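The Leltholm Bathroom, One Shelf at a Time

So the bathroom is finished! Or finished enough that I'm willing to show it to people. If you've been following along since February you know it started with a leaky faucet and ended with no floor, and I've already complained plenty about that in the other posts. This page is for the small stuff — the cups, the hooks, the things that sit next to the sink and somehow multiply overnight.

My rule this time was that everything had to earn its spot before it went back in. I had 40 things in the old medicine cabinet (yes, I counted, it was part of the project) and a good half of them were hotel shampoos and dried-up sunscreen. The new shelf from Flevach is narrow, so I've been trying out little groups on a table before anything gets near the wall. It's so much easier to change your mind at a table than standing on a wet bath mat with a level in one hand.

The everyday trio
Pink toothbrush, teal mug, Colgate. I love that matte teal next to the pink way more than I expected to, and the pale wood warms the whole thing up. The mug is ceramic and has a handle, so it's a coffee-type mug doing a toothbrush cup's job, and I'm fine with that.

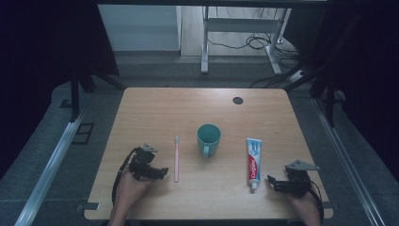
One reader wrote in to say a mug is a terrible toothbrush holder, that water collects in the bottom and you get that gray sludge unless you rinse it out every couple of days, and that she switched to a holder with a drain hole and would never go back. She also votes for keeping the toothpaste standing on its cap so the last of it slides down by itself.

Okay, fair! I do know the sludge. I've had the sludge. My plan is to run the mug through the dishwasher with the coffee cups on Sundays, and if I get lazy about it I'll come back here and admit it. The toothpaste tip I'm stealing right away, though I think it'll have to lean on something or it'll tip over every time the door shuts.

A few notes for those of you who asked where things came from and what they cost:

The shelf
Flevach, the short one, in white. It was supposed to take 2 screws and took 6, because the wall behind the old tile is mostly crumbs. Level now. Please don't lean on it.

The paint
Brito, a warm off-white called Venen. One can did the walls and I had enough left for the inside of the closet door, which looks great and which no guest will ever see.

The budget
$680 for everything, counting the faucet but not counting the pizza. I'd hoped for less. The floor ate most of it.

Still to come
A hook for the hand towel, a lidded jar for cotton swabs, and a decision about the mirror (round or not round, I go back and forth daily). I also want a second cup for guests — maybe a mustard color, maybe the same teal again, tell me what you think. The spare toothbrushes are in a drawer for now and can stay there.

Updated June 7, 2020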